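Section 3: Setting Up Your Pantry Shelves with Gredance

Welcome to the fun part! By now you have the Gredance app on your phone and your account is open, so it's time to tell it what you own and where it lives. Set aside an evening, put some music on and start with one cupboard only. (Homa Safavi, who wrote the first version of this guide, did her whole kitchen in one go and does not recommend it.)

3.1 Before you start

1. Charge your phone to at least half. Scanning keeps the camera on and drains the battery quickly.
2. Clear a patch of counter or floor next to the cupboard.
3. Wipe the shelves while they're bare. You'll be so glad you did!
4. Open Settings, then Household, and check that the measuring units are the ones you cook with.

NOTE: A free account holds up to 2000 items. Even very full pantries rarely get near that.

3.2 Name your shelves

1. Tap Places, then the plus sign.
2. Type a name you'd say out loud, such as "Baking" or "Top left."
3. Choose Dry, Cool or Frozen. You can change this later.
4. Repeat for each shelf, then tap Save Layout.

Short names work best - anything over 19 letters gets trimmed in the list view.

CAUTION: Deleting a place also deletes every item stored in it. Move the items first.
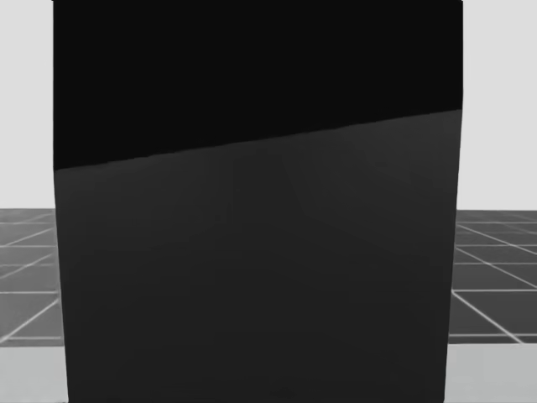 3.3 Add your first items

1. Tap Add, then Scan.
2. Hold the phone flat over the barcode until it buzzes.
3. Check the name and size, and fix anything that looks off. Store brands such as Nazari and Jinow sometimes come up under an old product name.
4. Enter the best-by date. Skip it for salt, sugar and the like.
5. Pick a shelf and tap Done.

If the buzz doesn't come after a few seconds, try more light or tilt the package to lose the glare. Still nothing? Tap Type Instead and enter the numbers by hand. Items without any barcode (jars you filled yourself, eggs from a neighbor, that lovely bag of beans from the Clistham market) go in through Add, then Homemade, and you can give them any name you like. 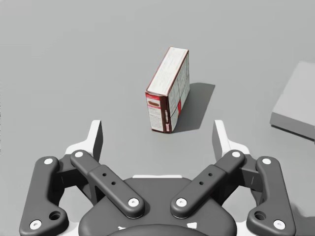

Best-by reminders are my favorite thing in the whole app, and they take a minute to switch on. Go to Reminders, turn on Use Soon and choose how many days' warning you want; it can be anything up to 33. Dates are easiest to enter while the package is still in your hand, so turn it over and check every side before it goes on the shelf. On a carton like the white one with the dark reddish edges, the print on the end panel is tiny, and you may want your reading glasses or the app's Magnify button. Once the date is in, the item shows up in your Use Soon list all by itself, and you can tap it to get dinner ideas!

3.4 Share with your household

1. Tap Household, then Invite.
2. Enter the other person's email address.
3. Choose Can Edit or Can Look.
4. Ask them to open the message on their own phone and tap Join.

NOTE: Two people can scan at the same time - just pick different shelves so you don't add things twice.

Section updated January 2019 by Mared Humphreys. For shopping lists, go on to Section 4.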